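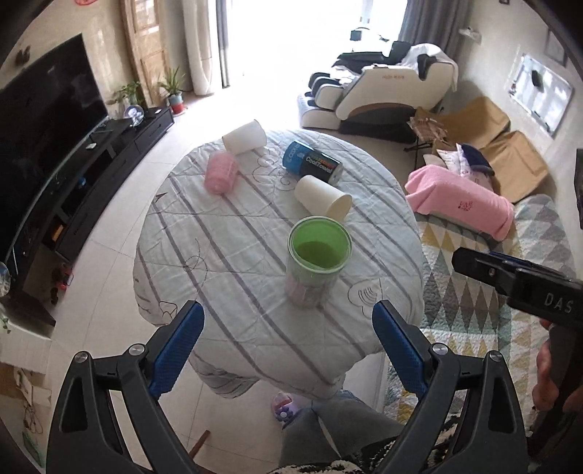

I have a weakness for round tables in living rooms. You can get at them from every side, there's no corner to catch your hip on, and for exactly those reasons everything in the house ends up on one. Yarn, cups, jars of bits, the tube a cooling towel came in – it all lands there and stays until company is coming!

So these are the things I do now, in no particular order.

Put a quilted cover on it. I held out for years because I thought covers were fussy, but a padded one with a bit of pattern hides crumbs between washes and keeps cups from clattering. Shake it outside first, then wash it cold and dry it flat. Mine went through a hot cycle once in April and came out puckered like a waffle.

Keep one clear jar with a lid, and only one. Small stuff goes in (buttons, clips, that screw you're sure belongs to something) and when the jar is full you tip it out on a tray and sort it. My neighbor Luana Damasceno does hers while the coffee brews and swears it takes 2 songs on the radio.

Round things roll. Cups on their sides, tubes, balls of yarn, all of it heads for the floor sooner or later. A shallow tray with a lip fixes that. For yarn I like a deep bowl, and I tuck the loose end under the ball before I walk away.

Give blankets a seat. One on the sofa, folded over the arm or along the back, and any others on a little folding stool. If you have a massage chair, throw a cloth over it too, and wash the cloth when you do the sofa cushions.

Long TV cabinets collect dust like nothing else. I take the ornaments off, wipe with a barely damp cloth going one way, then dry. Plants get their leaves done with the same cloth before it goes in the wash.

And if there's a whiteboard on the wall, use it! We use ours for the Saturday jobs, plus a shopping list that my kids keep adding ice cream to.

Next time, rugs, and what I did about the grape juice.

24 comments | 600 shares

Contact | © Hateo Home Tips | Back to top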